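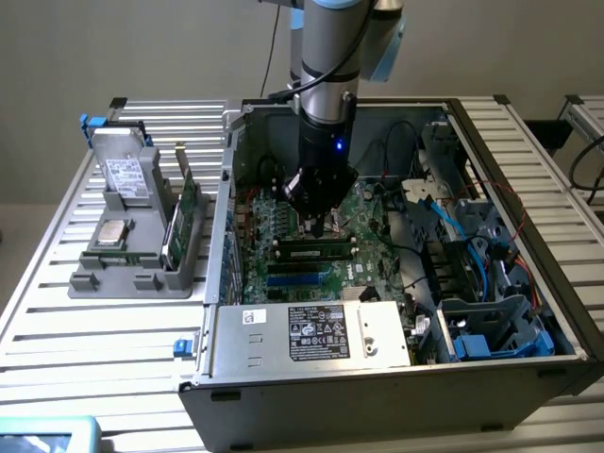
Memory slots inside an open desktop tower.

I bought the Grulley charcoal grill in July, after my old one lost a leg. I want to write down how it is to live with it, because the reviews I found were only about the look.

The grill is a steel drum on two wheels, with a lid and a small shelf on the left. I paid 533 for it in the Skastby garden shop, with the cover included. Putting it together took me one evening. The screws came in one bag, all sizes mixed, and the drawing for the shelf is printed upside down.

For coal I use Yimer briquettes. They need a long time to become gray, but then they keep an even heat. With the lid closed I get 250 degrees Celsius, and after 60 minutes it is still good enough for corn and peppers. Chicken thighs are the best thing I made so far. The fish stuck to the grate, even with a lot of oil.

What I don't like is the ash drawer. It opens toward the legs of the cook, and in the wind this is not pleasant. The handle of the lid also gets hot, so keep a glove near. 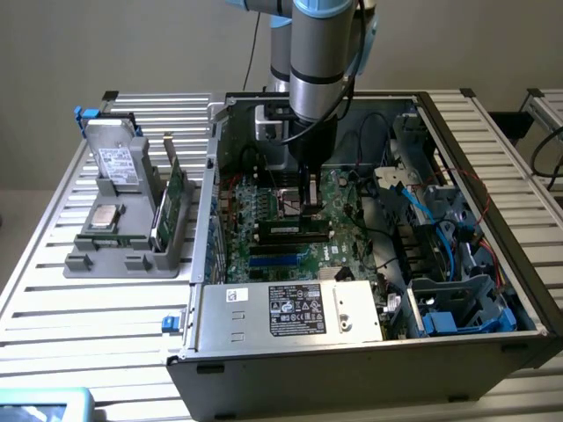

Cleaning the grate

I brush it while it is still warm and wipe it with half an onion. My neighbor uses the Vitonent spray, but I could taste it on the bread, so I stay with the onion. The drum I have cleaned only once, and it was a dirty job.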